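18 shares | 3 comments

The visitor and the table: notes on explaining a pushing robot at an open day
By Ruth Dawber
10 June 2024

4. The open day at Clatton

4.1 Setting and visitors

The second part of our study took place during the open day of the Mansour building in Clatton, in March. The building opens its workshops to the public once a year, and in that year the organizers had printed 1,000 programs, all of which were gone before the afternoon. We do not know how many of the people holding a program came into our room. The room has two doors, and many visitors entered by one and left by the other without stopping, so a count at the door would have told us little about who had watched the robot.

For the study itself we worked only with groups that had signed up at the entrance desk. There were 12 such groups. Some were families, some were pupils with a teacher, and two were made of retired employees of the old cable works who had come together by bus. Each group was welcomed by the same guide, who had been trained on the Ukel material described in Section 3, and each group saw the same demonstration in the same order. The guide was free in the choice of words but not in the order of the steps.

We had considered asking for age and profession on a paper form. After a trial with colleagues we gave up this idea, as people became noticeably stiffer after filling in the form and talked less to each other. What they say to each other is the main material of this paper, and we did not want to lose it.

4.2 The demonstration

The robot, which is called Tuko on all signs in the room, does not grasp. It has no fingers. Its arm ends in a gray cylindrical rod, and with the tip of this rod it pushes colored blocks across a wooden board. The choice of such a simple tool was made in the first year of the Ukel project, for technical reasons that are reported elsewhere, but it proved useful for our question as well. A visitor who sees a gripper thinks of a hand, and then begins to compare the robot with a hand. A visitor who sees a rod has no ready comparison and has to look at what the robot does.

The task used on the open day was sorting by color group. The warm colors, red and yellow, belong in one corner of the board, and the cool colors, green and blue, belong in the corner diagonally opposite. Figure 4 gives the arrangement on the board, with the two groups and the free area between them. The side nearer to the reader is called the front in this paper. We use the same convention for left and right, although the visitors stood on several sides of the table and used these words in their own way — a point to which we come back in 4.4.

The blocks differ in shape as well as in color. There are cylinders and stars, for instance, and both shapes appear in a warm color and in a cool color. This was intended. If every star were red, a visitor could believe that the robot sorts by shape, and nothing in its behavior would correct this belief. With a red star in one group and a green star in the other, an attentive visitor can rule out the shape as the reason for the sorting. Whether visitors really do so was one of the things we wanted to find out.

Figure 4. Sorting by color group: warm colors at the back left, cool colors at the front right.
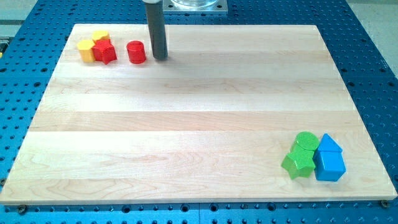

Before the robot moved, the guide asked the group to say what they expected. This step was taken over from our first study, where it had been placed after the first movement. We moved it forward on the advice of the guide, who had observed that people are not willing to make a guess once they have seen the machine do something. They feel then that there is a correct answer and that they should have noticed it.

After the guesses, the robot carried out the task from a mixed starting position, and the guide remained silent. The silence was difficult for the guide and also for some of the visitors. In one group of pupils the teacher filled it with an explanation of her own, and we have kept this group in the material but marked it in Table 3. When the robot had finished, the guide asked the group to describe what it had done. Only after this did the guide explain the task in the words of the Ukel material.

At the end, any visitor who wished could give the robot an instruction. The instruction was spoken to the guide, who typed it. We informed the visitors clearly that the robot receives typed text and does not hear them. In spite of this, many of them turned their face to the arm when they spoke, and several bent down a little toward the board.

4.3 What visitors expected

The guesses before the movement fall into two kinds. The first kind concerns building. Visitors who see blocks expect that blocks will be put on top of each other, and the word "tower" was used in nearly all family groups. Children were very sure about it. When the guide asked how the robot would lift a block with such a rod, the answers were inventive: it sticks to it, it sucks it up, there is a magnet inside. No child took the question as a sign that the guess could be wrong.

The second kind concerns order. Adults more often said that the robot would "tidy up" or "put them in order," usually without saying which order. The retired cable workers were an exception. They discussed at length whether a machine of this type would begin with the block nearest to the tip or with the block nearest to the goal, and one of them proposed that it would clear the path first. This is a better description of the planning problem than the one that was printed on our sign, and we have since changed the sign.

It should be noted that very few visitors asked about the table. The perforated blue surface under the board was taken for granted by them, in the same way as one takes the legs of a chair for granted. We mention this only because our engineers had prepared a long answer about fastening and repeatability, and were a little disappointed.

4.4 What visitors described afterward

The descriptions given after the movement were shorter than the guesses and much more careful. Of special interest for us is the verb. Before the movement, visitors said that the robot would "take," "pick" or "build." After it, "push" was the most frequent verb, followed by "nudge" and "bring." The verb "bring" was used when a block had arrived in its corner, and "push" when it was still on the way. We had not expected so clean a difference, and we would be careful in drawing conclusions from it, as the groups are small and people in one group repeat each other's words.

The rule of the sorting was named correctly in most groups, but not in the form we had given it. Visitors did not speak of warm and cool colors. They said "the red and yellow ones" and "the green and blue ones," and when asked for a reason why these belong together, they offered their own: fire and water, autumn and sea, the colors of two football clubs of the region. One girl explained that green and blue are friends. The terms "warm" and "cool" came only from adults, and in two cases the person added that she paints.

Words of place caused more trouble. For a visitor standing across the table, our front is the back, and our left is the right. Groups solved this by pointing, which works well among people who look at the same board but is of no use for a typed instruction. The guide therefore had to ask again in many cases, and the repaired instruction was always longer than the first one. Typical repairs named a second block as an anchor ("next to the green star") and gave up left and right completely. We see in this a practical hint for those who write the text for such a station: anchors on the board survive a change of viewpoint, and directions do not.

4.5 Limits of this part

The guide knew the purpose of the study. She tried to keep her voice neutral, but on the recordings one can hear that she is pleased when a group names the rule. We have asked a second reader to mark such places, and the quotations in this section are taken from before them.

A further limit is the success of the robot. On the open day the task was set easy on purpose, with enough free space in the middle of the board for the rod to go around the blocks. We have therefore little to say about how visitors explain a failure. In the first study, when the robot did fail, people blamed the floor, the light or themselves before they blamed the machine — and it would be valuable to know if this is also the case among visitors who have first made a guess. A station with a more crowded board is planned for the next open day at Clatton, and the guide's text for it is being written together with the teachers who came to the first one.

Back to top | Contact: the Ukel project office, Mansour building, Clatton | © Ruth Dawber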